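# Bondarchuk Block Set

Printable shape blocks and a matching wooden board, for sorting games and tabletop activities. Maintained by Radymyr Hrytsenko.

## What is in this repository

- `shapes/` has the model files for the blocks
- `board/` has the cutting drawing for the board
- `notes/` has print settings and the finishing log from June

The colors are red, yellow, blue and green, two blocks of each, so a full set is eight. The shapes include a heart, a five-pointed star, a cube and a cylinder. Every block is a thick solid with a flat base.

## Printing

Print the blocks flat side down, without supports. The top surface keeps the lines from the last layer. We leave them in, and sanding them off makes the yellow look chalky. If you want a smooth top, turn on ironing in your slicer and slow it to 30 mm/s.

The inside corners of the star collect strings. Trim them with a knife before the block goes in the box. The lobes of the heart need the same check.

Balemen filament was used for the Narkutton sets. The red from the second spool came out a little lighter, and both reds are accepted.

## Board

The board is a plain rectangle of pale wood with no cutouts. Small knots are fine if they are sound and level with the surface. Finish with two thin coats of oil and leave it 7 days before use. Do not soak it.

## Sorting cards

There are 174 cards in the Drultport edition. A card names a color, a shape or both, and the player finds a block that fits. Cards that ask for a position ("behind the star") are marked with a dot in the corner. Younger players can leave those out.

## Known issues

- The cylinder rolls if it is put down on its side.
- Card text is in English only.
- The box drawing is still for the older, thinner star.

## License

Free to print and share. Please keep the maintainer's name in the file.

700 views · 7 comments · 30 shares

Related items

- Narkutton storage tray
- Balemen color swatches
- Drultport card templates
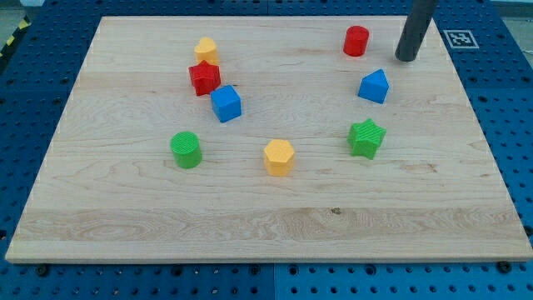 Blocks on the board, with the yellow heart behind the red star.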